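Folding the red things

October 27, 2021

I keep one laundry pile back until the end, and it is always the red one. White shirts fold themselves after enough practice. Towels are rectangles. The red pile is where my numbers go bad, so it gets its own session, its own spot on the table and now its own post.

Some background for anyone who came in through the search box. I write up household tasks the way I used to write test procedures at Istville, meaning with a fixed setup and a result at the end. The last long one was the Oven post in January, which is still the most read page here at 3,356 views and which I still get mail about. Laundry gets less mail. Giuliana Taipe wrote to ask why I fold on a table when I own a perfectly good bed, and Lenuța Vlad wrote to say that the flat fold I described does not work on soft fabric at all. Both are fair, and both come down to the surface.

A bed gives. When you press a crease into cloth lying on a mattress, the cloth and the mattress both move, and the crease ends up wherever the softer of the two decides. A table does not give. It also has straight edges, so you can line a hem up against one and get a parallel fold without looking very hard. Mine is white. Against a white top I can see the outline of a colored cloth well enough to tell whether the corners are where I think they are. White cloth on the same table is harder, and I do those by touch.

The height matters more than the color. If you have to bend, your shoulders do the reaching and your hands arrive at an angle. I want my forearms level when the cloth is flat. Two layers of folded towel under each table leg got me there for a while, then I cut blocks.

Now the method. Soft cloth comes out of the basket as a lump, and the first mistake is to start folding the lump. Find an edge. Any edge will do. Pinch it between finger and thumb, lift, and let the rest hang until it stops swinging. Walk your other hand along the edge until it reaches a corner. Hold the corner, drop the rest, and repeat in the other direction. You now have two corners and one side between them, and the rest of the cloth is hanging below under its own weight, which removes most of the wrinkles for free.

The second mistake is the grip. A pinch in the middle of the cloth pulls up a peak with folds running away from it in all directions, and when you set it down those folds go down with it. You then spend more time smoothing than you saved by grabbing early. Pinch at the hem, close to the corner, and take as little fabric as will stay in your fingers.

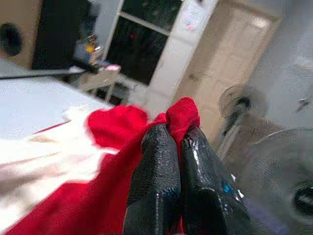 Should the cloth be smoothed before the first fold or after it?

Before, and again after, with less pressure the second time. The first pass moves fabric from the middle to the edges, and there has to be a free edge for it to move to. Once the cloth is doubled, a hard pass shifts the top layer against the bottom one and the hems separate.

Smooth from the center outward with the side of the hand. Fingertips leave tracks. On fleece and anything brushed, go with the nap on the last pass or the surface will look striped in the stack.

Folding itself is the short part. Bring the near edge to the far edge, set it down a finger's width short, then slide it the rest of the way. Turn the cloth a quarter turn. Repeat. For small cloths I stop at four layers. For larger ones I go to eight and accept that the outer fold will be rounder than the inner ones. If you want flat stacks, fold in thirds on the last turn and put the loose edge underneath.

I timed 100 folds before writing this up, all on red cloths, in sets of 40, 40 and whatever was left. The second set was faster than the first and the last one was slower than both, which I put down to the cloths near the bottom of the basket being more tangled. I will run it again with the basket shaken out first. Giuliana suggested sorting by size before starting, and I will try that separately so the two changes don't get mixed together.

Storage is unchanged. The stack goes on its side in the drawer, folded edge up, so one cloth comes out without disturbing its neighbors. I tried the Cuadros dividers that Lenuța recommended and they hold the row upright well enough, although mine had to be trimmed to fit under the drawer lip. The log of every session is still in Clerkix, under the same tag as the towels, and it passed 800 entries this month.

Fitted sheets are next. I have one that is also red.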